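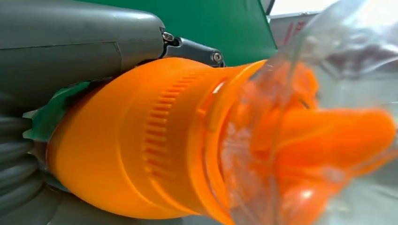

An orange gripper pushes into a clear plastic bag.

Firnidberg packing centre says bags are the hard part. Its customers may wonder why there are so many

December 2019

The Firnidberg packing centre has spent most of the year telling anyone who will listen that it is getting serious about plastic. Its latest update to customers runs to 13 pages and uses the word "responsible" on nearly all of them. What it doesn't do is say when the clear bags are going away.

The centre packs small household goods for mail order: spare parts, tea towels, drawer knobs, the odd set of measuring cups. Almost everything goes out in a clear plastic bag, and most of those bags then go inside a cardboard box. Vodel, which runs the site, says the bag keeps dust off and keeps loose pieces together. Fair enough for screws. It is harder to see the case for bagging a single wooden spoon that already has a paper sleeve.

In June the company promised a trial of paper pouches across 40 product lines. The update puts the number now in paper at 13. The remaining lines are described as "under review", a phrase that also appeared in June.

Vodel's explanation is that thin plastic is cheap, light and see-through, so a packer can check an order without opening it. It also says clear bags are awkward to open and fill, as anyone who has stood in the produce aisle rubbing one between their fingers will know. They cling, they crumple, and they throw back the light so that it's hard to tell where the opening is. The company presents this as a technical challenge it is working hard to meet. Another reading is that a good deal of effort is going into getting better at using a thing it has said it wants to use less.

The new pouch, sold under the name Navel for the round tear-off tab in the middle, has had mixed notices. Frimpong, a kitchenware seller that ships through the centre, tried it on 646 orders and had 122 come back with comments about the packaging. Vodel calls that "strong engagement". Frimpong hasn't published the comments, and would not say how many of them were complaints. It has gone back to clear bags for its smaller items until the new year.

There is the question of cost as well. The update says paper pouches will be "price neutral over time" without giving a price or a time. Sellers have been told handling fees won't rise before the next review. No date has been set for that either.

Customers who would like their goods without a bag can tick a box at checkout, although the option doesn't appear on orders with more than one item. Vodel says it is looking at this. Used bags can be taken back to the Firnidberg counter, where they go in the soft plastics bin by the door. Asked where the contents of the bin end up, the company said it was "exploring a number of recycling pathways" and would have more to share in its next update.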